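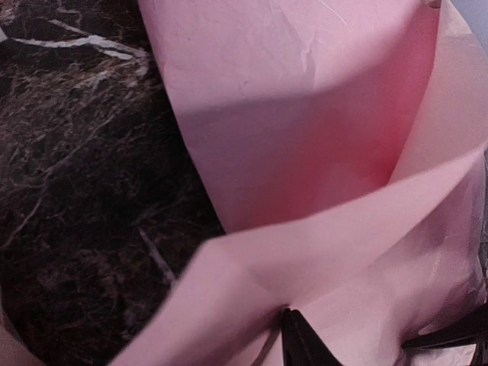 How Does Paper Get Its Color?

I used to think pink paper was white paper that somebody had painted. I was so wrong! Pull a corner off a sheet of colored construction paper and look closely at the torn edge. On lots of kinds, the color goes all the way through, like the color in a slice of cheese.

First, what is paper made of?

Mostly trees! Wood is full of tiny threads called fibers. They are super thin, and a paper mill's job is to pull them apart. The wood gets chopped into chips, then cooked or ground up until it turns into a mush called pulp. Pulp looks a lot like oatmeal (please don't eat it).

When does the color go in?

For most colored paper, the dye is stirred right into the wet pulp. The fibers soak it up the way your T-shirt soaks up grape juice. Pink usually takes just a little bit of red dye. Add more and more, and you get something closer to a cherry!

Then what?

The colored mush is mostly water, so it gets sprayed onto a big moving screen. Water drips out through the holes and the fibers tangle together. Next come heavy rollers that squeeze it, and then hot rollers that dry it. Out comes one giant ribbon of paper, ready to be cut up.

Why does my paper fade?

Have you ever left a drawing taped to a sunny window? I left a card on mine in January and forgot it for 102 days, and the pink went all pale and sad. Sunlight breaks up the dye bit by bit. The part hiding under the tape still looked new!

Try it yourself

Put a sheet of colored paper in a sunny window and lay six coins on top. Leave everything alone for a few weeks (this is the hard part), then lift the coins off. Did you get spots? Try a different color next and see which one fades fastest. My purple beat everything else by a mile.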